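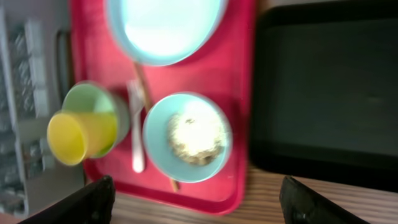 Our group spent most of the spring term with the Florkiteck two-arm tabletop kit, which Ieva Kütt talked the department into ordering after she read a long review of it. We picked clearing a tray as our test task, partly as we all eat in the same canteen and partly because plates, cups and cutlery are shaped so differently that a kit has to cope with a bit of everything.

## Setup

The kit came in 2 boxes and cost us 2661 euros with shipping, and we were very happy with how it was packed! Both arms bolt to a rail along the front edge of the table, and it took one long afternoon to get them level. The manual is friendly but skips the cable routing completely, so please leave yourself plenty of slack at the wrist – we learned this slowly.
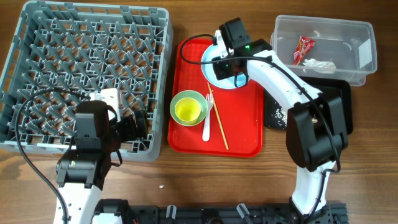

Plates were where we started, and we stayed with them far longer than planned. Ülle Lukoševičius rewrote the approach angle twice before we were satisfied. Out of 100 logged runs, the plate reached the rack in most, and the fork was our weakest item by a good margin, as thin things on a flat tray give the fingers very little to hold.

## Would we buy it again?

Yes, with a second set of fingertips. Support answered our emails within 20 hours, even during exams, and the wrist camera is a real pleasure to work with. Next term we hope to try the softer tips from Endico on the cutlery.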